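Imprimer | Envoyer par e-mail

Préparer l'enveloppe avant de choisir la machine

5 octobre 2018

Chez Zasto, le premier budget robotique tenait sur une ligne : le prix de la pince. Imani Crenshaw, responsable des achats, l'a refait deux fois. La pince à main coûte 300 euros pièce. Tout le reste coûte davantage. 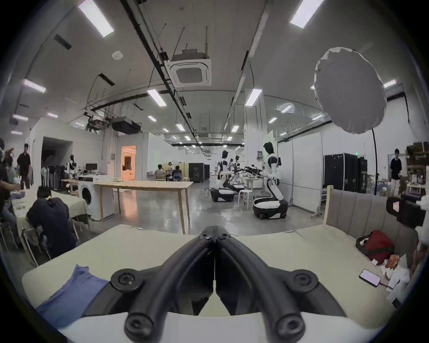
Le mobilier arrive en tête des oublis. Les équipes demandent des robots et découvrent ensuite qu'il faut leur donner un intérieur où travailler. Un lave-linge à hublot, une longue table en bois clair, un portant de vêtements : chaque meuble prend de la place au sol et passe par un bon de commande. Zasto a fini par ouvrir un poste séparé, doté de 3 000 euros.

Vient ensuite l'entretien. Kenji Wojcik, chargé de la maintenance, réclame des doigts de rechange dès la commande initiale, car le délai du fournisseur, Truvar, dépasse souvent le mois.

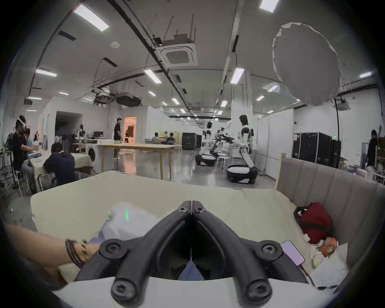

Il demande aussi que les heures de réglage soient chiffrées à part. L'an dernier, il en a relevé 314, inscrites nulle part. Pour le prochain exercice, Imani Crenshaw compare achat et location des bases mobiles. La décision est attendue fin octobre.

Contact | © Godonora | Haut de page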